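# In Defense of the Slow Chess Robot

I've been told more than once, and kindly, that two arms is one too many for a single chessboard, and I'd like to make my case for the pair. 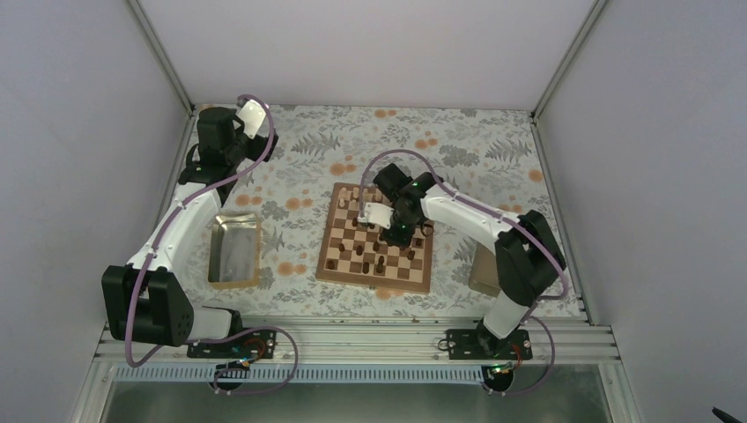 ## Let it fumble

My friend Josée Beaudoin thinks a home build ought to earn its keep, and I do see her point (I've spent 34 evenings on mine, after all!). But a gripper reaching in among wooden pieces teaches you more about your own hands than any finished gadget could, and I'd gladly give it the rest of August. Folks at the Mindstead workshop keep asking when it will play well. I hope they'll come and watch it play badly first.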